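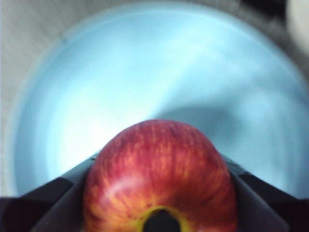 Chapter 4
Tires, Fuel and the Art of Stopping

Every motor race is won by the car or motorcycle that covers the distance in the least time. Students nod at this sentence and then spend the rest of the term forgetting it. They go looking for the fastest lap, because the fastest lap gets its own line on the results sheet and, in some series, a small trophy that looks good on a shelf. The fastest lap is one lap. The race at Drusudlow, which we will use throughout this chapter, is 132 of them.

In Chapter 3 we treated the car as though it weighed the same from start to finish and wore the same tires forever. It was a happy car. We now have to let it get heavy, get light, slide around, and come in for service at the worst possible moment.

4.1 Why stop at all?

A stop costs time. The driver slows for the pit entry, crawls along a lane full of people holding hoses, sits still, and crawls out again. At Drusudlow the whole business costs 40 seconds compared with staying on the track, assuming that the crew has remembered which side the fuel goes in. The Mornach team's first visit to the circuit is a useful reminder that this can't always be assumed.

Against that cost we set two gains. The first is fresh tires. A worn tire gives up a little grip each lap, and the loss usually grows as the rubber thins, so that a car which felt fine on one lap can be a shopping cart five laps later. The second gain is a lighter fuel load. A car that plans to stop can start with less in the tank, and a light car brakes later, turns better and is kinder to its tires. The two gains feed each other, and that makes the arithmetic less tidy than most team managers would like.

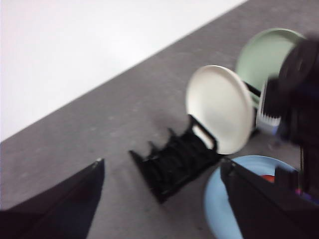 Figure 4.1 Dish rack on a gray tabletop.

4.2 The two schools

Rafail Politis, who ran strategy for Pavo, liked to divide his colleagues into savers and spenders. Savers start heavy, drive gently, and stop as seldom as the rules allow. Spenders start light, drive hard, and stop whenever the mood takes them. Savers tend to believe that spenders are reckless. Spenders tend to believe that savers are asleep.

Take two cars in the Drusudlow race. Otakar Kratochvíl, for Mornach, plans 2 stops. Bianka Kerekes, for Pavo, plans 4. Kerekes will therefore lose 80 seconds more than Kratochvíl in the pit lane, and she has to get it back on the track. Spread evenly over 132 laps, that is a little over six tenths of a second per lap. On paper, a car on newer tires with less fuel can find six tenths without much trouble.

Paper has no traffic on it. Each time Kerekes rejoins, she comes out behind cars she has already passed once, and their drivers remember her. If she spends three laps stuck behind Algirdas Ķēniņš, a man who defended eleventh place as though his house were parked on it, her newer tires are doing nothing but getting older. The even spread was a convenience of ours. She has fewer clear laps than that, and must go faster on each of them.

A safety car changes the sum again. With the field running slowly, a stop costs far less, because everyone who stays out is crawling too. Fuseini Abubakari won at Kongkaew one November with a plan that his own engineers had described as hopeless at breakfast. By mid-afternoon it had rained, two cars were in the gravel, and the plan was being described as bold.
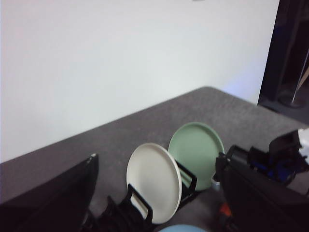

4.3 Measuring tire wear

To compare plans properly we need to say how quickly a tire gets slower. The simplest model adds a fixed amount to the lap time for every lap the tire has run. It is wrong, but it is wrong in a way that is easy to work with, and we will keep it until Section 4.5, where it falls apart.

Let the lap time on new tires be T, and let each lap of wear add a small amount w. The first lap of a stint takes T, the second takes T + w, the third T + 2w, and so on. Ignore fuel for now. Ignore also the lap on which the tires are still cold, which drivers will tell you at length is impossible to ignore.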